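Grotcombe Manipulation Software Program
Interim Progress Report, Second Reporting Period
Submitted to the Dufour Fund by Saodah Gunawan, Program Lead

1. Summary

Work during this period centered on the perception and planning layers of the Grustex control stack. Two of the three milestones in the revised work plan have been met. The third, recovery planning after a failed grasp, is behind schedule and is now expected in December. Spending remains within the approved budget, and no change to the total award is requested.

2. Perception

The wrist-view segmentation model was retrained with 479 additional labeled sequences. The emphasis was on close-range views, where objects near the lens dominate and the remainder of the workspace is out of focus. The earlier model tended to treat shadows as solid objects in these conditions — a fault that caused the planner to reject valid paths. The retrained model reports a confidence value for each region, and the planner may now ignore regions that fall below a set threshold.

Transparent items remain a weakness. The team has deferred this work until the depth estimation module is stable.

3. Planning and Control

The two-arm planner now assigns each arm its own reserved volume and updates both volumes as a held object changes orientation. In the previous release, a tilted bowl was still modeled as upright, and the second arm could be sent too close to its rim. Of 500 scripted bowl-handling trials, 309 were completed without operator input under the old planner. The same script will be repeated under the new planner before the next report.

The motion logging tool, Dravasness, was extended to replay head and wrist views on a common clock. Engineers had been aligning these records by hand, and review of a single fault could take most of a morning.

Head view and wrist view, bowl-handling task:

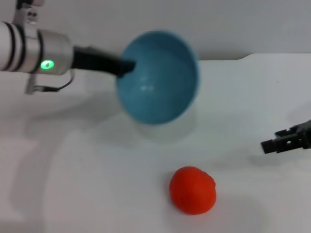
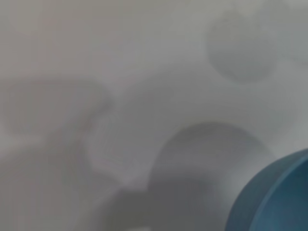
4. Risks and Open Items

The recovery planner depends on a reliable signal that a grasp has been lost. The present signal is drawn from motor current alone and produces false alarms with light objects. A combined signal using current and wrist-view data is under test, and 269 recorded grasps have been set aside for that purpose. Should the combined signal prove too slow for live use, the team will propose a reduced version of the milestone limited to rigid objects.

One software engineer position is still vacant. Interviews are under way, and the unspent salary has been carried forward under the terms of the award.

5. Next Period

The team will complete the repeat trials, release the updated planner to the Grotcombe test stations, and deliver documentation for Dravasness. A revised schedule for the recovery planner will be sent to the Fund under separate cover.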